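Equipment Planning, Second Progress Report: Hand-Held Grippers and Recording Stations
6 min read

Prepared by Maya Sleiman for Lucienne Maillard, October 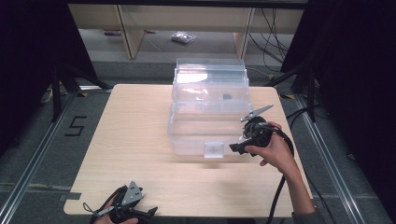
Do we still expect to buy a robot arm under this grant?
We do, but in the second half. The first half of the money goes to hand-held grippers, tables and storage, and the arm is chosen once we know which tasks it has to handle.

Where we are

Since the last report we have gone from a wish list to a plan I would happily put my name to. The biggest change is that we have stopped treating the arm as the first purchase. Raghda Azar made the case for this back in the spring and I was slow to come around, but after working with the hand-held grippers day in and day out I'm fully on her side. People pick up the gripping motion quickly, the sessions are short, and every hour of work tells us something about what the arm will need (reach, jaw opening, how much force a thin plastic lid can take before it bends).

The box tasks have been the surprise of the season! A clear storage box with a lid and a small latch on the front sounds like the easiest thing in the world. It is a wonderful test. See-through plastic is hard to make out against a pale tabletop, and a latch that a thumb would flip without thinking asks for real care from two stiff fingers. Dima Darwish has now recorded 300 sessions across the full task list, and 94 of them are box tasks. We'd like to keep that share or even raise it.

Grippers

We looked at two suppliers. The Stoltard model is lighter in the hand and the jaw closes evenly, but its cable is fixed at the housing, so a worn cable means sending back the whole unit. The Ferkham model is a little bulkier and has a cable that unplugs. Maya Nseir tried both for a full week and asked for the Ferkham without a second's hesitation. We are going with her choice. Each pair costs $670, and the quote includes spare finger pads.

I want to flag cables in general. They were a footnote in our first budget and they deserve a proper line. Two-handed work means two cables moving with two forearms, and they wear where they rub against a table edge. The revised budget has spare cables for every station, plus soft edge guards.

Stations

A station is a table, two stands, rails and a floor number, and the layout is now settled. We are keeping the light wooden tops with rounded corners. Dima tested a darker top as well and liked it for the clear boxes, so one station will get a dark top as a trial before we order any more. The carpet stays for now. It's kind to the feet over a long shift, and replacing it would eat money we would much sooner spend on hardware.

Giraldo has quoted for the aluminum rail and brackets, with delivery in two lots. I asked for the second lot to be held until the dark top trial is done, and they agreed at no extra charge.

Objects and storage

We budgeted far too little for the things people handle. Boxes crack, latches snap, lids go cloudy with scratches. Imex can supply clear boxes in packs of 25, in three sizes, and we have put in a request for mixed packs so the recordings don't all feature the same box. Raghda is also drawing up a short list of latch types, including a few awkward ones.

The arm

We have not picked a model and I'd rather not rush it. What we do have is a first draft of the requirements, written straight from the session notes, and it is a much better document than the one I sent you with the application. The old version was mostly copied from catalogs. The new one says things like "must open a front latch with the box free to slide," and a vendor can be asked to show that on the spot.

What we need from you

Please confirm that the unspent part of the arm line can carry over into the second half. We also need your approval to move money from furniture to spare parts; the total does not change. Raghda has the revised sheet ready and will send it along with the supplier quotes.

Next steps

Ferkham order goes out as soon as the transfer is approved. Dima starts the dark top trial when the first rail delivery is in. Maya Nseir will write up her gripper notes for the appendix, with a page on hand fatigue that I think you'll enjoy reading. Vendor visits for the arm come after that, and you would be very welcome to join us for one of them.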